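**Demonstration area check, Trelten open day, September**
Checked by: Kobe Prins
Second reader: Marijke Van Dijk

I made this check before the doors opened and wrote my comments under each point. Points marked "open" must be closed before the first group of visitors comes in.

- [x] Emergency stop tested, 2 times. Comment: both arms stopped at once.
- [x] Visitor line taped on the floor, 800 mm from the table. Comment: the tape is new and easy to see.
- [x] Speed limit set for demonstration mode. Comment: Marijke has the password, I don't.
- [ ] Fire door free. **Open.** Comment: the boxes with Weltetti brochures are still in front of it.

The dish program is the main demonstration, so I checked this table longer than the others. Each show takes 8 minutes, and one operator stays beside the stop button the whole time.
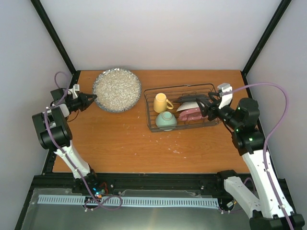 Loose objects and cables were my main worry for this station. Last year at Punley a cable was caught during a show, and I don't want to see this again. Please follow the purple cable on each arm by hand from the wrist down, with power off, and check that the arch above the wrist cannot hook on anything. The small white scraps on the wood in front of the dish rack must be wiped away. The yellow mug and the green bowl should stay upside down as they are – the program expects them so.

- [x] Clip on the right arm cable holds. Comment: pulled lightly, it did not move.
- [ ] Table wiped. **Open.** Comment: use a dry cloth only.
- [ ] Spare dishes checked for cracks. **Open.** Comment: Marijke will do it.

Visitor list has 89 names. Please keep groups small, and no children in front of the line without an adult.

Next check at 1 p.m., during the lunch break.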